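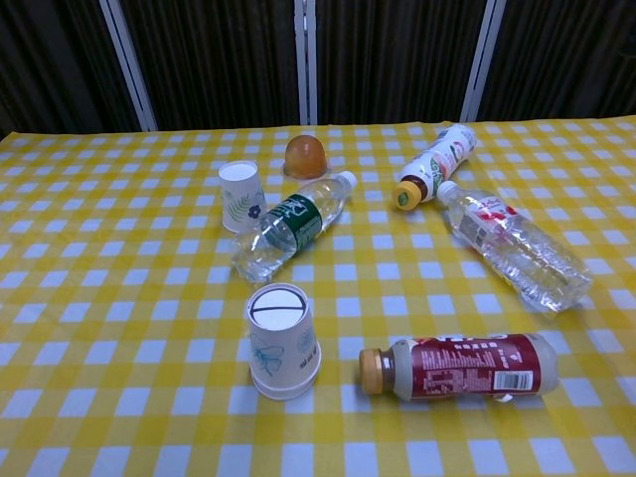

Awuor thinks we should stop writing "reset the table" in the procedure altogether, as no two of us mean the same thing by it, and she would like the start state written down as rules that a stranger could follow. I think she's right, and I've had a lovely time today trying to do it.

**January 16, 2020. Table-clearing task, start-state rules, draft 2**

Draft 1 said: "Place bottles and cups on the cloth in a random arrangement." Awful sentence, and mine. People are terrible at random. Left to myself I put bottles down in a tidy fan with all the caps facing me, and Andor leaves a nice clear gap in the middle for his own hand to get out again.

So, new wording, tried out on the yellow check cloth with four bottles and two cups:

1. Bottles go on their sides. Caps on, screwed down to finger tight.
2. Neck directions must differ. If two bottles point the same way, turn one of them.
3. At least one pair should have their cap ends close together. It's the case everyone avoids when setting up, so it has to be in the rule or it never gets done.
4. Cups stand mouth down. Printed side may face anywhere.
5. One cup must be close enough to a bottle that it is partly hidden from the front.
6. Leave some of the cloth bare, and don't spread things evenly to fill it.
7. Labels stay on. No taping over barcodes, no peeling.

Rule 7 caused the most talk. Visitación would prefer plain bottles for the first round so that we know what we're measuring. My view is that the clear water bottles are where it gets interesting! You can see the checks straight through the plastic, and the ribs throw little highlights all over the place. A milky bottle in a dark red label is a completely different thing to find on a cloth. We compromised: plain set for the acceptance check, labelled set for everything that gets reported, and the two never pooled in one table.

**On the cloth**

I'd like the cloth named in the log by pattern and by fold direction. Kristýna asked why we don't just use the grey Vedberg mat and be done with it. Fair question. The mat is kinder to everybody, and I'd keep it for calibration. But the checks shrink towards the back of the table and the white cups sit on the white-and-yellow checks, and if the Elix detector is going to trip over that, I want it tripping here in January and not in August with Caserero standing behind us.

Cloth rule, then: smooth it by hand, edges square to the table, no creases under an object. Change it if it gets marked. Write down which one went on.

**Safety wording (this bit is not up for debate, sorry)**

- Nobody reaches over the table until the arm is parked and the enable key is out. The key goes in the pocket of whoever is placing objects. Pocket, please, the hook by the door doesn't count.
- The person placing objects says "clear" out loud. The person at the desk repeats it. Then the key goes back.
- If anything rolls off during a run, it stays on the floor until the run is stopped. Aranka and I both caught ourselves lunging for a bottle last time, and I was the one who'd written the rule.
- Speed limit stays at the reduced setting for every new arrangement, for the first pass only.

**What counts as a success**

Still too loose in draft 1. "Cup removed" could mean lifted, or shoved off the back. Proposed: the object is in the bin, it was not dropped on the way, and nothing else was moved by more than one check of the cloth. I'm very pleased with using the checks as a ruler. It costs us nothing and anyone can judge it from the video. It obviously won't work on the grey mat, so for mat runs we go back to the printed grid.

A crushed paper cup is logged as a failure even if it makes the bin. Andor disagrees (it's rubbish, he says, who cares if it's squashed), but the grip force limit is written for the cup and I want us to notice when it's exceeded.

**Numbers to settle**

The old Szénási sheets have 1,412 runs on them and hardly any say how the table looked at the start, so we can't use them for comparison. Shame. For the new protocol I've put down 20 arrangements, with 9 repeats of each on the labelled set. At about 70 seconds a run that's a decent chunk of arm time, plus all the placing in between. Fine by me.

**To do**

- Awuor to read rules 1 to 7 cold and set up a table from them, with me out of the room.
- Kristýna to add cloth and object set as required fields in the log, so a run can't be saved without them.
- Me: fix the wording of rule 3. "Close together" is going to be read four different ways. Maybe "within one check" again?
- Ask Aranka whether the repeat of "clear" should be logged or only spoken.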